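Mihret Gidey
June

Chapter 4
Can a Machine Wash the Dishes Yet?

In most homes, washing up is a job for tired people. We do it while we talk or listen to the radio, and we hardly notice our hands. For a robot the same job is a long chain of small decisions. It must find the cup, judge how hard to hold it, turn it under the tap and put it down somewhere safe. A wet plate is slippery and it shines, so it is difficult to grip and also difficult to see.

Robots learn much of this in simulation, where a broken glass costs nothing. At Trirkstead, the teaching laboratory we will visit in this chapter, students gave their program Terkus 1000 practice runs at a simulated sink before they tried 30 with real dishes. It cleared the sink in 24 of the real runs. This is a good result for a student project, but a family would not accept it in their kitchen – not with their favourite mugs.

My own answer to the title is therefore "partly". Machines can already do pieces of the work under conditions we choose for them. The complete chore, in a kitchen they have never met, is still ours. Before you read section 4.1, write down every movement you make when you wash one bowl. Keep the list, as you will need it again for the exercise on planning.
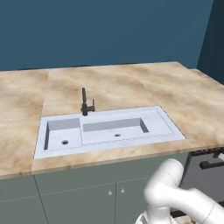
Figure 4.1 A simulated kitchen with a double sink and a white robot arm.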